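Firkham Anglers' Newsletter
23/06/2026

News from the coarse water at Sillbridge

The tench are feeding again at Sillbridge and I would like to write some words about it, as several members have asked me if the drive is worth it. My short answer is yes, but you must be there early. I have fished the lake on two mornings this month, and both times the best sport was finished before eight o'clock. After this the fish moved under the lilies on the far bank and did not want to come out for anything.

On my first visit I took the peg beside the old sluice. The wind was light and came from the west, and the bubbles started near the reeds as soon as there was enough light to see them. I used a simple float rod, a six pound line and one grain of sweetcorn on the hook, fished just on the bottom. The first bite was so slow that I thought a small roach was playing with the bait. Then the float went flat, then under, and I was connected to a strong fish that went directly for the reeds. I had to follow it along the bank with the rod held low. It was a nice green tench with a very dark back, and it went back into the water without needing much rest.

I finished that morning with seven tench and one bream. I do not count the small perch, which took every worm I offered them — so please leave your worms at home, or keep them for the canal.

My second visit was more difficult. Rain had fallen in the night and the water at the sluice was the colour of tea with milk. I moved to the Czarnecka side, where the bank is higher and the bottom is clean gravel, and there I waited two hours for a bite. It came when I changed to a smaller hook and put less feed into the swim. This is a lesson I learn again every year. When the fish are careful, I am always tempted to throw in more, and it is always wrong.

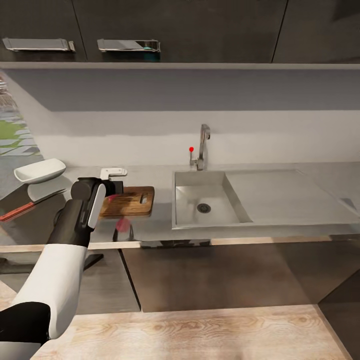 For the groundbait I keep to a plain mixture, and members who find the shop bags too expensive can make it without much trouble. Take brown breadcrumbs, a smaller part of crushed hempseed and a handful of sweetcorn with its juice. Add lake water slowly, with the hand and not from the bucket, until a ball holds together when you press it and breaks when it touches the surface. If you like to chop some of the corn, do this the evening before on a wooden cutting board next to the sink, so that the juice can be rinsed away quickly. It dries very sticky. The hemp must be soaked overnight and then boiled until the seeds open and you see the white inside. Let it become cold in its own water, and keep some of this water for the mixture too.

About tackle I have little to add. A soft rod is better than a stiff one in this lake, as the hooks are small and the tench make sudden runs near the net. I have changed my old reel for a Senero, which I bought second-hand in February, and the drag is smooth. The handle is a bit short for my hand, but I am getting used to it.

Some practical matters. The lower car park at Sillbridge is open again, but the track is soft after rain and small cars should stay at the top. From there it is 110 steps down to the water and the wooden rail is missing in one place, so please take care with heavy boxes. Unhooking mats are required on all pegs. Keepnets are not allowed before the end of the summer. The gate code is the same as last year.

The next morning match is on the sluice side, with the draw at six. Bring your own landing net, and if the water is still coloured, bring also the small hooks.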